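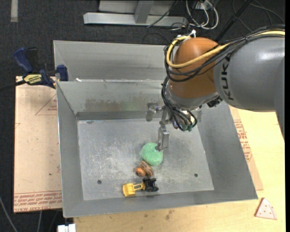 Figure 1. Arm over the pick bin, finger gripper, three objects on the floor of the bin.

Robot Handling Lab
Handout 9: Comparing Grippers on Bin Picking
Instructor: Ifeoma Nwankwo
Lab assistants: Khang Lã, Babatunde Bashir

Print this page | E-mail this page

1. Purpose

You will run the same set of picks with two grippers and compare the results. The first is the metal finger gripper in Figure 1. The second is the Tullside suction cup. The arm, the bin and the control program stay the same for both, so any difference you report should come from the gripper or from the way you planned the grasp.

Read Handout 8 first if you have not done the frame calibration. Groups with no saved calibration file cannot start.

2. Terms

Approach: the straight move from the hover point down to the object.
Grasp: closing the fingers, or turning on the vacuum.
Clearance: the smallest gap between any part of the gripper and a bin wall during the approach.
Drop: an object that leaves the bin floor but does not reach the place point.

3. Bin and objects

The walls of the bin slope outward. This helps with clearance near the top, but an object lying at the foot of a wall is still hard to reach with a long finger. Tilt the tool away from the wall by changing the approach angle in the program. Do not jog the arm by hand to fix a bad angle in the middle of a run.

The floor is scuffed and has two round holes in it. Suction cups will not seal over a hole. If an object sits across one, record that in the notes column.

Each group gets a mixed set of objects. The toy construction vehicle in the figure has a boxy bucket at one end and wheels at the other, joined by a narrow linkage. Choose one place to grip it and write down which. The speckled green object has a rounded, uneven outline. For shapes like this, try two finger directions at right angles before you settle on one.

4. Cables

The cables along the arm limit how far the wrist can turn. Keep joint 6 inside the limits in the program header. Before the first run, move through the full path at slow speed and watch the loops near the gripper. Stop if a cable pulls tight or touches the bin.

5. Procedure

a. Check that the bin is clamped. Push on one corner. It should not move.
b. Load your calibration file.
c. Place the objects using the layout sheet.
d. Set the hover height to 200 mm above the bin floor.
e. Run the full pick list with the finger gripper.
f. Stop the arm, lock out, and change to the suction cup. An assistant must be present.
g. Enter the new tool length and repeat the pick list with the same layout.

The full pick list has 137 attempts per gripper. A missed pick counts as an attempt. Do not repeat it.

6. What to hand in

One results table per gripper, with success, miss or drop for each attempt. Add a page on which objects favored which gripper and why. Give your failure rate by object as well as overall. Last term several groups gave only the overall number, and it hid the fact that nearly all their misses were on one item.

Questions about the vacuum line go to Babatunde. Questions about the program go to Khang.

Tralonby Technical Institute, Robot Handling Lab | Page contact: Hauwa Briggs | Copyright 2023 | Back to top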